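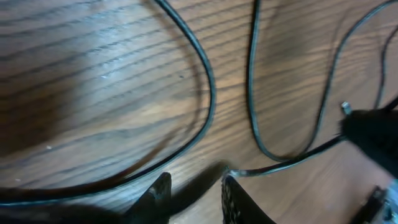 Black cables on the wooden table, mid-sort.

Guides > Around the House > Cords and Cables > FAQ

Print this page | E-mail this page

Cable Sorting: Your Questions
by Paloma Marchetti

I wrote up my big cable clear-out in July and the mail hasn't stopped since, so I've put the questions I get most into one place. I'm not an electrician, just a person who has lived in the same house since 1992 and never threw out a cord until this year. If yours isn't covered, write to me and I'll add it when I get a free evening.

Where do I even start?

Get everything out of the drawers, the boxes and that bag on the back of the closet door, and put it in one pile on the floor. Then move a handful at a time up to a table. I tried doing the whole lot on the table once and it just became a bigger knot! A handful is plenty, and you can stop for supper without losing your place.

How many did you have?

Seventy-one, counting the ones my brother had "lent" me. I kept fewer than half.

They're all black. How do I tell them apart?

Look at the ends first, always. The middle of a black cord tells you next to nothing, but the plugs usually give it away. After that I go by thickness and by feel - a power cord tends to be stiffer than an audio lead, though I've been fooled. If the plug has lettering molded into it, tilt it under a lamp and take a picture with your phone so you can zoom in.

Does the table matter?

A bit, yes. Mine is wood with a lot of dark grain in it, and black cords show up well enough, but thin ones can get lost along the darker streaks when I'm tired. An old pale sheet fixes that. It also saves the finish from metal plugs being dragged across it (ask me how I know). If you get glare off the tabletop, move the lamp to the other side of you.

What's the right way to untangle a knot?

Find one end and follow it. Don't pull! Loosen the whole tangle with your fingers until it's about twice the size it was, then back the plug out through the loops one at a time. The small plugs come out first and the rest get much easier. I do mine in front of the radio, with coffee.

How should I coil them?

Loosely. Let the cord make the curve it wants and give each loop a little half twist as you lay it down, so it stays flat. I make loops as wide as my hand is long. Please don't wrap cords tightly around the power brick. I did that for years, and I have a small graveyard of laptop chargers that split right where the wire meets the brick.

Mine spring back into curls. Can I flatten them?

Mostly. Lay the cord out in long, easy curves in a warm room and leave it overnight. I've never had luck with hanging weights on them and I wouldn't use a hair dryer.

What do you tie them with?

I've used Jerby wraps, the soft hook-and-loop kind, and they come in a roll of 200, so I expect to leave some to my nieces. Bread bag ties are fine for thin cords. Rubber bands go gummy after a couple of summers. I peeled one off a printer cable that had practically melted on.

And labels?

Masking tape folded over into a little flag, and a marker. Write the thing it belongs to, so "kitchen radio" and not "power cord." I bought the Cesteck label maker and it's lovely, but the tape is what I reach for.

What do you store them in?

Zip bags, standing up in a Melis shoe bin like file folders. One cord to a bag if it's important, up to 3 if they're spares of the same kind. A reader swears by the Nirnex hanging organizer with the clear pockets. I haven't tried it, I'm out of closet doors.

How long do you keep a mystery cord?

One year, in its own bag with the month written on it. If I haven't gone looking for it by then, out it goes.

Can I put old cords in the regular recycling?

Not where I live - they get wrapped up in the sorting equipment. Our county has a drop-off for electronics and they take cords too. Call yours and ask. And if a cord is cracked or has bare wire showing, cut the plug off (unplugged, obviously!) before you drop it in the box, so someone doesn't fish it out and use it.

Print this page | E-mail this page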